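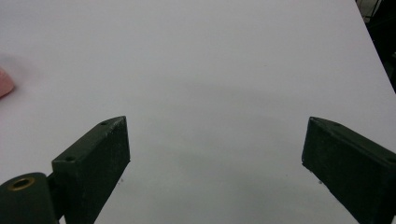 Hi all! I'm Silvan Kaufmann and I'm looking for people who'll keep a sleep diary for me through the spring (it's for my book on night shift work, out with Hofstetter if I ever finish it). You need to have worked nights for at least a year, any job, and live somewhere near Grarkholm so we can meet up for one long chat. The diary takes maybe five minutes a day, and messy handwriting is fine, mine's awful! I pay $76 when you hand it in. Bakers, I'd especially love to hear from you. Drop me a note by 29 April 2022 and tell me what shift you're on.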